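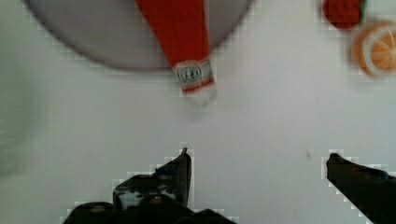

Search the help pages Enter keyword Go

Play Food and Pretend Kitchen Sets: Frequently Asked Questions

Tredel lends and sells play kitchen sets to preschools, waiting rooms and families. These are the questions we get most often. Last updated 27 October 2020.

What comes in a standard set?

The standard set has 44 pieces: play food, plates, cups and a few utensils. The large set has 95. A printed list is taped inside the lid of the storage box. Please check your pieces against it when the box arrives and tell us within 8 days if something is missing.

Are the bottles meant to open?

No. The caps on our condiment bottles do not come off, and there is nothing inside. If a cap has worked loose, stop using the bottle and send it back for a replacement.

What age are the sets for?

Three and up. Some of the utensils are small, and we do not recommend them for younger children even with an adult at the table. Ask for the toddler box instead. It has larger pieces and no utensils.

How do I clean the food?

It depends on the piece. Hard plastic can be washed by hand in warm water with dish soap. Fabric and crocheted pieces should be spot cleaned with a damp cloth and left to air dry overnight. Do not put them in the dryer. The stuffing bunches up and the shape does not come back.

Can the plates go in the dishwasher?

Yes, on the top rack. Turn off the heated dry setting.

Can we serve real food on the plates?

Please don't. They are sold as toys. Once scratched, they are hard to get fully clean.

A label is peeling or faded. Can I get a new one?

Yes. Labels are free for sets bought or borrowed since January. Write to Aba Quansah in the parts office with the name of the piece and the color of the bottle or box. We can't match every older label, and you may get a plain one.

Can I buy single pieces?

Plates, bottles and bread are sold separately. Fruit and vegetables come in bags only. The full price list is in the catalog.

Do your pieces fit the Norkar play kitchen?

The plates fit the Norkar sink and both shelves. The large plate does not fit inside the oven with the door closed.

How should we store a set?

Keep it in the box it came in, with heavy pieces on the bottom. Fabric pieces go in the mesh bag. If a set has been washed, let everything dry completely before closing the lid.

How long can we keep a borrowed set?

The loan period is 59 days. You can renew once if no one else has asked for the set. Call before the due date and ask for Yaw Appiah.

What if we lose a piece?

Tell us when you return the box. There is no charge for the first two small pieces. Plates and bottles are billed at the catalog price.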